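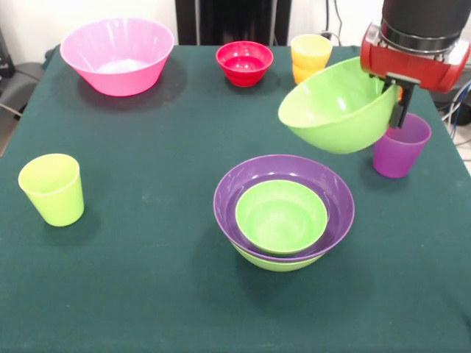
Ikilus Bench Comparison

The Ikilus Bench Comparison is an informal procedure for testing robot grippers and camera positions on plastic tableware. It was drawn up at the Ikilus workshop and first run in May with a gripper sold by Wostar and a controller from Triantafyllou. It is often cited as proof that cheap two-finger grippers can handle everyday dishes. The evidence for that claim is thinner than the citations suggest.

Procedure

Bowls and cups are set out on a table covered in dark green cloth. The arm has to pick up one piece, carry it to a named spot and let go. A full run is 200 attempts. A piece that lands on its side counts as a success as long as it stays on the table — a generous rule, and one that most summaries leave out.

The cloth also deserves more attention than it gets. Plastic slides less on fabric than on a bare tabletop, and a finger that comes down slightly too low meets something soft. Results from the cloth have been quoted for hard surfaces with no further testing.

Gripping

Bowls are normally taken by the rim. Cups are taken with one finger inside the opening and the other against the outer wall.

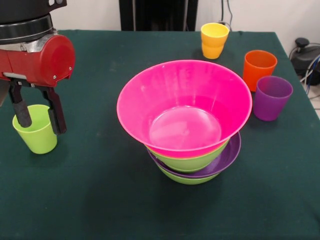 This grip asks little of the closing force, and so it says little about how the gripper would do with a full cup or a heavy one. All the pieces are tested empty. Stacked bowls are harder, as the fingers have to take the top one and leave the rest. The published score puts single pieces and stacks together, which makes it impossible to tell how much of the total comes from the easy cases.

Cameras

Two kinds of view are used: fixed cameras beside the table, and one looking straight down. The side views show the height of the fingers well but lose small items behind larger ones. The overhead view gives a clear layout and poor height, and the arm itself can cover part of the table. Supporters of the Plulta controller say it works from the overhead view alone. The only figures offered come from 103 attempts, about half a normal run, with no list of the failures. 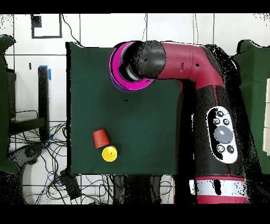 Criticism

The main complaint is that the test has been repeated at only 2 sites, both using the same make of gripper. A proposed run of 1000 attempts, with mixed loads and a bare table, had not been carried out as of January 2026. Until it is, the scores are best read as a record of one setup on one cloth.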